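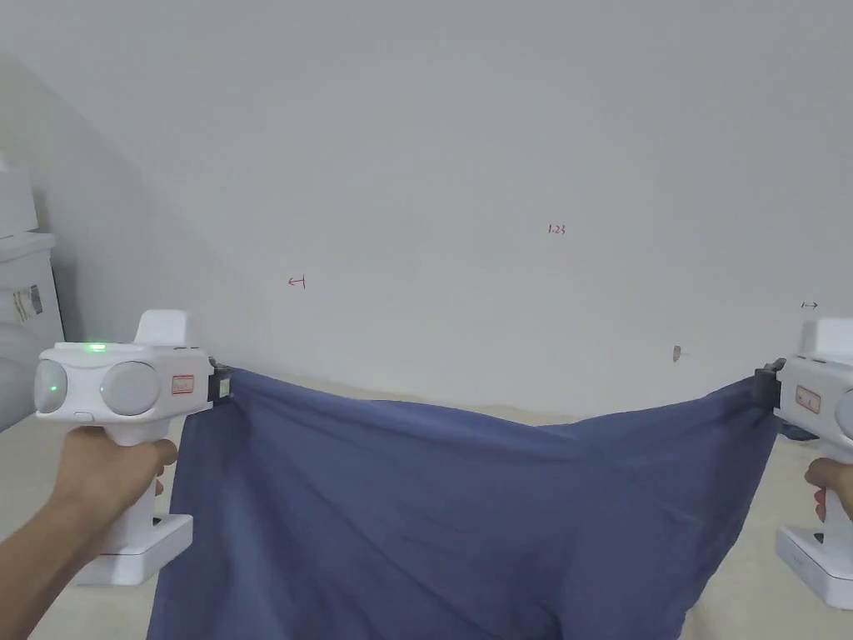

Blue cloth held up by its two top corners

Can I wash unhemmed cotton before I sew it, or will it fall apart?

Posted in Sewing & Fabric, August 2018

Hi all! First-time poster, long-time lurker. I'm finally making curtains for the back bedroom (we moved to Barnard in January and I've had a bedsheet tacked over that window ever since, please don't judge me). I bought a big piece of plain blue cotton at the Rellness outlet, and the lady at the cutting table told me to wash it before I did anything else. I nodded like I knew why and then came home and got nervous.

My problem is the raw edges. I washed a small scrap of something last year and it came out looking like a bird's nest, threads everywhere, and it had shrunk into kind of a trapezoid. I really don't want to do that to this piece because I only bought a little extra. So do I have to wash it? And if I do, how do I keep the ends from unraveling? I don't own a serger, just my aunt's old machine that does straight stitch and zigzag and makes a noise like a lawnmower.

Also, while I'm here: how much extra should I have bought for shrinkage? Too late for this one but I want to do the kitchen next.

Thanks in advance!!

Posted by bluewindow_barnard

Yes, wash it. I skipped this step exactly one time, on a set of cafe curtains, and after their first trip through the laundry they hung a good hand's width above the sill. I looked at those things for two years before I gave up and made them into napkins.

For the edges, your zigzag is all you need. Run it along both cut ends, wide setting, medium length, right on the edge of the fabric so the needle just barely swings off the side. Leave the selvages alone (those are the tight finished sides), they won't ravel. It doesn't have to be pretty, you're going to trim it or fold it into the hem anyway. Takes maybe one cup of coffee.

Then wash it the way you plan to wash the finished curtains. If you're a hot water and dryer person, do that now and let it do its worst. Take it out while it's still a little damp, grab it by the corners and give it a good snap, and iron it before it dries all the way. If it comes out crooked, pull it gently on the diagonal, from one short corner to the opposite one, and it'll usually ease back square. Your trapezoid was probably cut off grain to begin with, so I wouldn't blame the washer for all of it.

On shrinkage, I plan on up to 7 percent for plain cotton. Mine is usually less, but leftover fabric never made me cry. Buy your kitchen fabric with the hem allowance figured in separately, I always forget that part and have to redo my math in the store.

Posted by nechyporuk_sews

pinking shears. just pink the ends and throw it in on cold. ive done it 200 times, some fuzz, who cares

Posted by Drikenik

Pinking works okay on tight weaves, but I've had it let me down on the looser stuff, so I'd feel how firm yours is first. One thing I'd add to what nechyporuk_sews said: wash it alone the first time if it's a darker blue! I put 3 yards of navy in with my husband's undershirts and he had pale blue undershirts until they wore out. And open it all the way up before it goes in the washer. If you leave it folded the way it came off the bolt, you can end up with a faded line down the center that no iron will take out.

Good luck with the lawnmower, I learned on one of those too and I still miss it.

Posted by porchlight_quilter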